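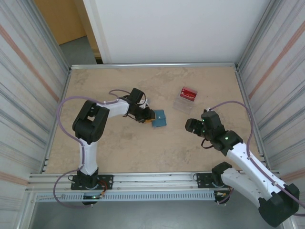

Roof and gutter inspections: January bookings now open

Residents of Paiva Court are advised that the annual inspection of roofs, gutters and downpipes will take place in January. Sturkum Roofing has been engaged for the work, which covers all 16 buildings.

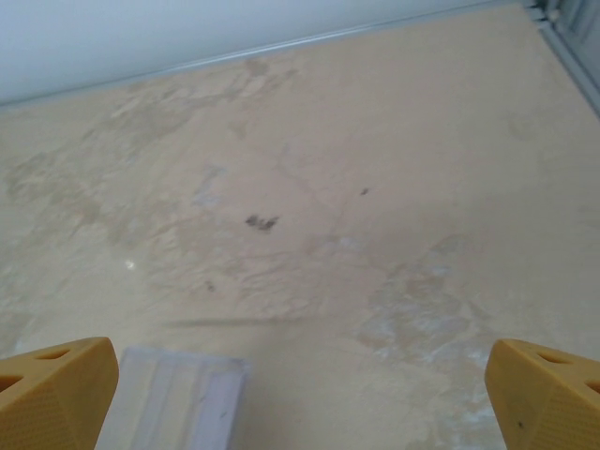 Loose or cracked tiles will be replaced during the same visit where possible. Larger repairs – including any work to chimney flashing – will be quoted separately and sent to owners for approval.

Please return your access form to Lejla Obradović at the estate office by 14th July. A fee of $50 applies to late forms.
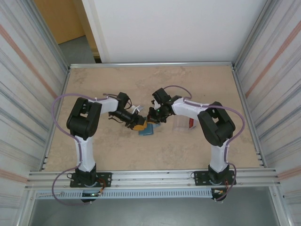

Two robot arms at a beige, marble-patterned tabletop.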